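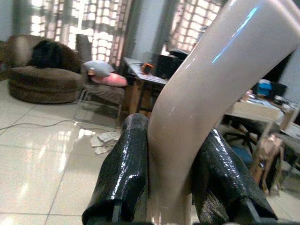
Getting Through January With a Cold Workshop

My workshop is a one-car garage behind our house in Brerach. It has a concrete floor, one window and a door which never closed well. Every winter I learn something new about it, and I write the tips on this page so that my neighbors can use them too. I update it when I have time. Last update: January 9, 2025.

Glue and paint

Wood glue does not like cold. Read the small letters on the bottle, there is usually a lowest temperature for use. If the glue dries white and like chalk, it was too cold and the joint will be weak. I keep my bottles in a shoe box in the hall closet and carry them out only when I need them.

The wood must be warm also. I made this mistake for two winters. I brought warm glue to boards which had spent the night on the concrete, and the joints opened in spring. Now the boards come into the kitchen the evening before. My family is used to walking around them.

Water-based paint that has frozen once can sometimes be saved, if you stir it for a long time and the lumps go away. If it looks like cottage cheese after stirring, let it go.

Rust on hand tools

Rust comes on the days when the weather changes fast from cold to mild. The steel is still cold, the air is damp, and water sits on everything. Wipe the tools with a dry rag on such days, then with a rag that has a few drops of light machine oil. I keep the oily rag in a jam jar with a metal lid. Do not leave oily rags in a pile, and be especially careful with linseed oil, because these rags can heat up and catch fire by themselves. Spread them flat outside until they are stiff.

For rust that is already there:
Start with fine steel wool and a little oil.
If this is not enough, put small parts in white vinegar overnight.
Rinse, then put them in water with a spoon of baking soda for some minutes.
Dry them at once and oil them the same hour.

Do not put anything with a wooden handle in the vinegar. The handle of my drawknife was never the same.

Sandpaper

Cold and damp makes the sheets curl. I store them flat between two pieces of board with a brick on top, and I write the grit on the edge with a marker. For most of the work at home it is enough to have 80 and 100 for the rough work and one finer sheet for finishing. Do not jump from 80 directly to a very fine paper. The deep scratches stay, and you will see them when the oil goes on.

A clogged sheet can be cleaned with an old crepe rubber shoe sole. Rub it across the sheet and the dust comes off in crumbs.

The gap under the door

I bought a door sweep from Willimon, the hardware store by the bus station, and cut it to 34 inches with a hacksaw. Measure in two places before you cut. My floor is not level, and the first sweep was touching on the left side and hanging in the air on the right. The slotted holes let you set it lower at one end. Tighten the screws only by hand, the thin metal bends easily.

For the sides I used foam tape. Clean the frame with rubbing alcohol first and wait until it is dry. If the day is very cold the tape will not hold, so warm the frame a little with a hair dryer.

Batteries

Take the drill batteries inside. They should not be charged when they are freezing cold. Give them 4 hours in the house and then put them on the charger. I have a basket for them near the back door.

Hands and feet

An old rubber bath mat on the concrete where you stand helps more than a second pair of socks. Gloves are good for carrying and for sweeping, but take them off at the drill press and at any machine that turns. Better to work a shorter time and go in for a coffee. I drink the dark roast from Yupanqui, and the empty cans are a good size for screws.

Heaters

I use an oil-filled electric radiator, plugged directly in the wall and never in an extension cord. Sweep up the sawdust before you switch it on. Do not use a heater with a flame where there was varnish or solvent open the same day.

Still to write: sharpening in winter, and how I hung the shelves from the Mondstead kit on a brick wall with soft mortar.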